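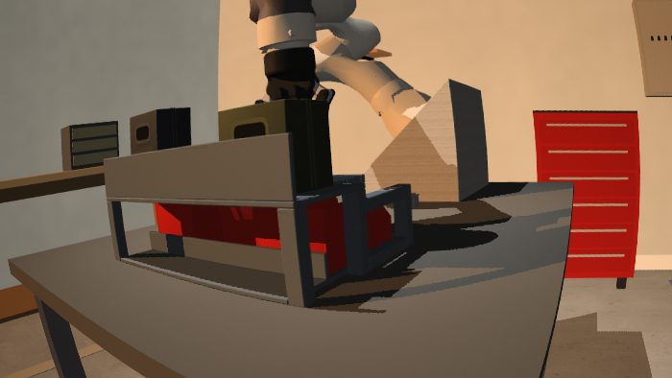 Our group set out to test a claim that gets repeated a lot in Brirketti, that the valley has warmed faster than the hills around it. I doubted it from the start, and after a term with the station records I doubt them more than I doubt the claim. The valley gauge, at Jarnach, was moved in February of the second year, and its log gives the move one line. A thermometer needs open air under and around it. A low rack with an open metal frame, standing on a broad workbench, would let air through from the sides, but the bench top would still warm up in the sun and pass that heat upward. The log never says what the Jarnach sensor was sitting on.

We had 135 months of readings from Jarnach and the same from the hill station at Dumatari. Of these, 58 had gaps of 3 days or more. Jae-in Yeo filled the gaps with averages from neighboring weeks, and I argued against it. Averages smooth out the cold snaps, and cold snaps are what we were trying to find.

With the gaps filled, the valley warms faster. With the gaps left out, the difference mostly goes away. The Nam handbook says either method is fine for "general trends," with no word on what counts as general.

We also checked 3,000 hourly readings by hand against the paper sheets. Most matched. The ones that didn't were nearly all from the weeks after the move.

I would not use this record to say anything about the valley alone. Jae-in disagrees and has written a separate section.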